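The street I still say I'm from

Quick one tonight, well, quick for me. Been meaning to write this since February and keep not doing it.

People ask where I grew up and I say Gradov Street. Not the town, the street. Which means nothing to anyone who wasn't there, so then I have to explain the hill, the bakery, the stairs down to the river, and by then they've stopped listening. Fine.

We lived there four years. That's it. I've lived in my current apartment way longer and I couldn't tell you the name of the guy downstairs. But I could draw you Gradov Street door by door. Number 2 was us, top floor, the kitchen window that only opened if you hit it. Then the Duans across the landing. Haiyan Duan had a piano nobody in her family could play and she let me bang on it after school while she did her bookkeeping. She must have had nerves of steel.

The bakery was called Fang. Small place, blue door, always too hot inside. My mother sent me down before seven with coins in a sock (a sock! I had pockets) and I'd get two rolls and eat most of one on the stairs. She knew. There was always less roll than she paid for and she never said a word about it until my wedding, when she told the whole room.

Summers we were out until the streetlights came on, and then a bit after. The gang was me, Zeyu Jin, Seon-mi Wi from the corner house, and whoever's cousin was visiting. Seon-mi made the rules. She was eight and had a clipboard. Zeyu's job was to argue with the rules. My job was mostly carrying stuff.

Big thing was the river steps. 175 of them, we all knew the number, it got passed down from the older kids like a password. You weren't allowed to say you lived on the hill until you'd gone top to bottom without holding the rail. I did it in wet sandals and took the skin off both knees on the last stretch and still said it counted. Seon-mi wrote it down as "partial."

Winters I remember less. Dark by four, the radiator ticking, my father home late from the Cikeck works smelling like machine oil and oranges. Don't ask me about the oranges, I think somebody there sold them out of a locker. He'd peel one at the table in a single strip and hang it over my ear.

Rainy days were board games at Zeyu's. His mom kept a cookie tin of counters from about nine different games, all mixed up, most of the games long gone. So we made up our own. There was one where you had to shove your pieces across the table with a ruler and get them to land in a baking tray on the other side, and we played that one until the varnish had tracks in it.

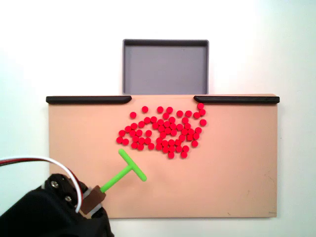

What's left of it now

I went back last spring. Shouldn't have gone on an empty stomach, I think that was half of it.

The Cikeck works is gone, like gone gone, there's a Gultano store there with a parking lot. The bakery is a phone repair place but the door's still blue. Different blue. I stood outside it long enough that the man came out and asked if I had a ticket number.

Number 2 has new windows. I'm sure the kitchen one opens fine. I didn't ring the bell. What would I even say, hi, I used to hit your window.

The steps are still there. They've put a second rail in and a landing with a bench. I went down holding on the whole way, my knees aren't what they were, and sat at the bottom and called Zeyu. He's in a different time zone and it was the middle of the night for him and he picked up anyway. First thing he said was "did you count them." I had not counted them. He was pretty disgusted.

He told me Seon-mi runs a school now, which, of course she does. Also that Mrs. Duan moved in with her daughter a few years back and took the piano with her. Up three flights! Still can't play it. I wrote down the adress on the back of my train ticket and mailed her a card when I got home, and she wrote back, two pages, mostly about her hip, and at the end a line about how quiet the landing got after we left.

My parents never talk about the place much. For them it was the years with no money and a bad boiler. The town before it had up to 3000 people on a good day and that's where they'd say we're from, if you asked. My brother too. He was a baby on Gradov Street, he doesn't remember any of it, and he gets kind of annoyed when I go on.

Ok it's past eleven and I have an early train. If anybody reading this lived on the hill, or knows what happend to the big walnut tree behind the corner house, write to me. Zeyu says it was cut down. Seon-mi's cousin says it was never a walnut.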